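Handholm Community Help > Robots and Automation > Good practice

What rules do you set for a shared two-arm table when the task involves liquid?

Posted by Kavinda Marikar, May 1, 2025

Hi all! We just got our second arm bolted down and I'm having more fun than I've had in years. The first real task is pouring: one arm handles a drink bottle, the other deals with the cups. Up to now everything we did was dry (blocks, socks, a lot of socks), and our house rules fit on a sticky note.

I'd like to write proper rules before we get much further. What I have so far is an e-stop within reach, one person in charge of the run, and nobody's hands on the table while the motors are live. What else belongs on the list? I'm mostly wondering about how much liquid to allow, how to keep the bottle from slipping, and whether people can walk around behind the table during a run. Is there a standard I should be reading, or is that overkill for two small arms?

Nimal Munasinghe

Use water and keep a towel handy. We've run ours for ages with less paperwork than that. As long as somebody can hit the stop you're fine. Small arms, small problems.

Pranab Samarakoon

Welcome to liquids, it's a great step up! I wrote the table rules for our group at Flustbridge and I've rewritten them plenty, so take whatever is useful.

Standards first. Not overkill at all. Start with ISO 12100, which is the general one on risk assessment, and then ISO 10218, the one for industrial robots. You won't apply every clause to a tabletop setup, but the way they make you think is worth the evening. The big thing to take away is that you assess the whole application. An arm that's gentle by itself is a different animal once it's holding something heavy or sharp, or something that spills onto a power strip.

Now the stuff we have on the wall.

Liquid. Our cap is 300 ml in the bottle, never full, and we top up away from the table. Do most of your practice with the cap screwed on. You can work out nearly all of the motion that way, the tilt, the approach, the clearance over the cups, and only open the bottle when the path is boring. Plastic cups only. Anything that stains or goes sticky needs a word with whoever runs the table next.

Grip. Smooth plastic bottles squash and slide, and friction alone isn't something I'd trust over electronics. Add a strap around the body of the bottle. It looks a bit homemade and I love it. Pull on it by hand before every run, with the arm stopped, and change it when the fastening gets fuzzy.

Cables. Anything on the floor gets routed away from where people stand. Anything on the arm gets checked through the full range of the wrist at slow speed, so you see where the slack goes before it finds a cup for you. Power strips go up off the floor, on the far side from the pour.

Speed. We start every new liquid task at 12 percent and the operator decides when it goes up. With two arms, also set a no-go zone for each one, and have only one arm moving over the cups until you've watched the whole sequence through.
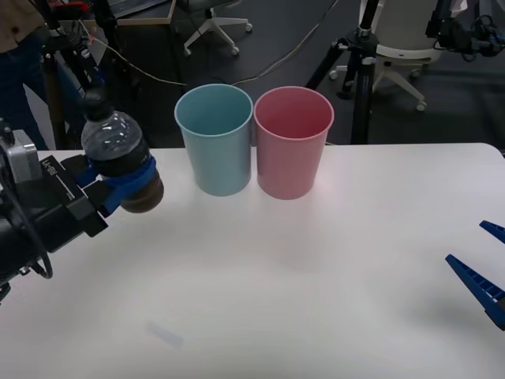
People are the part I'd push hardest on, because it's where our first version was weak. We had "stay clear of the table" and everyone read it differently. Now there's a taped line on the floor all the way around, back side included, and it's set from the furthest reach of the arm plus whatever it's holding. A bottle adds more than you'd think! If someone has to cross the line, the operator pauses the run and says so out loud, and the person says "clear" when they're out again. It felt silly for a couple of days and then it was just how we talk.

Last one: write down near misses. We keep a cheap notebook by the stop button. Ours is up to 58 entries and most of them are tiny (cup nudged, bottle slipped a little, drip on the table), but it's how we found out our gripper was losing force late in long sessions. Best reading in the building.

Post your list when you have it, I'd love to see it.

Dilruba Bhuiyan

Seconding Pranab on the notebook and the tape. Two things to add.

Decide what the gripper does on an e-stop and test it with a capped bottle. Some hold, some go limp, and your manual may be vague about it. On our old Sovitz gripper it let go, so we put a shallow tray under anything with liquid in it.

Also, Nimal, I get it, but a towel is for after. Write down who wipes up and that the arms are powered off first. We had two people reach in at once with everything still live, and that became rule 2 the same afternoon.

Kavinda Marikar

These are fantastic, thank you! Ordering floor tape tonight. I hadn't thought about the gripper on e-stop at all, so that's the first test tomorrow, cap on. Will post the draft rules in this thread.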